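Vestico opens a phone and gadget packing bench for people who hate packing

I've been wrapping other people's old handsets for longer than I care to admit, so you can imagine how chuffed I am to be writing this one. From November, Vestico is running a packing bench at our Dhillon Street shop, and anybody with a drawer full of retired electronics is welcome to come in and use it (free, bring a mate). 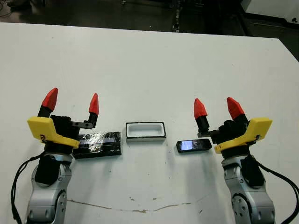 The idea came from our own back room. We were forever hunting for the right box, finding it under the wrong box, and then giving up and having a cuppa. So we cleared the lot out and started over with one big white table. White was my pick! Small black things vanish on a dark bench, and I've lost enough of them to have strong feelings on the matter.

You bring the gadget, and its original box if you've still got it. If you haven't, no dramas, we keep 198 small boxes on the shelves in 17 sizes and there's bound to be one that fits. Lay everything out in a row before you start, that's my one bit of bossiness. Handset, box, lid, whatever else came with it. Then pop it in, close it up and label it on the outside while you still remember what it is.

My colleague Defne Taşdemir looks after the bench in the mornings and I'm there after lunch until 3 pm. Defne is a much neater folder of tissue paper than I'll ever be, so if you've got something fancy to send to a relative, come early.

"I had two phones and a little speaker rattling around in a biscuit tin," said Inês Barreto, one of our first customers through the door when we were trialling it. "They're all boxed up and labelled now, and I've got my tin back."

We'll also take boxed gadgets off your hands if you'd like them passed on. Our friends at Juvano check them over and find them new homes around the neighbourhood. Please sign out of your accounts and take out your SIM card first.

No bookings needed. Park round the back, next to Oveo, and come in through the side door.

Media enquiries: ask for either of us at the Vestico counter.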